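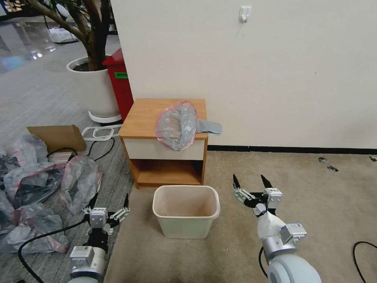
Progress report to the Solheim fund
Irkthorpe guest house, room turnaround work
Period ending March
Prepared by Britt-Marie Engström

Where we are

The grant was for cutting the time and material that go into getting a guest room ready between stays. We said we would start with the small jobs, on the theory that they are the ones everyone gets wrong, and bin liners were first on the list. I had my doubts about spending a whole reporting period on wastebaskets. I still have some of them, but the figures are at least real figures this time.

During the period the staff logged 398 room turnarounds. In 103 of them the wastebasket was checked by a second person after the room had been signed off as ready. In 66 of those checks the liner was fitted the way the room card asks for, with the rim folded over the outside and the drawstring left where a guest can find it. The remaining checks turned up liners that had slid down inside, liners on crooked, and a few baskets with nothing in them at all.

I would ask the fund not to read too much into this. We have no count from before the grant, so I can't tell you whether we have improved. The previous report called the results "encouraging." I have gone back to the notes behind that word and found very little.

Bags

We moved to the gray drawstring bags with the pink-red edge. The colored edge was the selling point: it marks the open end, so people should spend less time rubbing the plastic between their fingers to find the opening. Staff like the color. Whether it saves any time is another matter. A thin bag clings to itself whatever color the rim is, and most people still shake it out, set it down on the nearest flat surface and start again. In a bedroom that surface is the nightstand, which then gets wiped a second time if anyone is being careful.

We also tried separating a batch of bags ahead of time and leaving them in a pile on the floor. It was meant to save a step. My view is that it moves the step somewhere else, because a crumpled pile has to be picked apart again and looks bad if a guest walks by. I would like to drop it. Two of the staff disagree with me and want another month.

Baskets

The off-white rectangular baskets stay. They sit well in front of or beside the small nightstands, and the flared rim gives the plastic something to go over. Urirska, our supplier, offered us a basket with an inner ring to hold the liner in place. We took 10 on trial. The ring does hold the bag, when somebody remembers to put the ring back. Three rings have already gone missing, so I have not ordered more.

Furniture and floors

The light wood nightstands with the cream drawer front have held up. I did argue against the open shelf at the bottom, which I expected to collect tissues and phone chargers. It has collected both, and checking it is now a line on the room card.

Carpet remains the weak point. The beige hides dust and shows everything else. Inden quoted us for replacing it throughout and the quote is well beyond this grant, so I mention it only so that it isn't a surprise in a later application.

Money

Spending is inside the budget for bags and baskets. Training hours ran over, mostly on a Friday session that was planned for one hour and took the whole morning — a good part of it spent on whether the rim should be folded once or twice. Once is enough. The card now says so.

Next period

We will check every fourth room, picked before the shift begins, so that we stop checking only the rooms nearest the linen closet. We will time the liner step on its own, with the bags taken straight from the roll and again from the loose pile. If the two times come out the same I will recommend ending this part of the work and putting what is left toward bed making, where I think the minutes are.

I am asking for no additional money at this stage. I would like permission to move the unspent basket funds into training, and an answer before the next order to Urirska goes out.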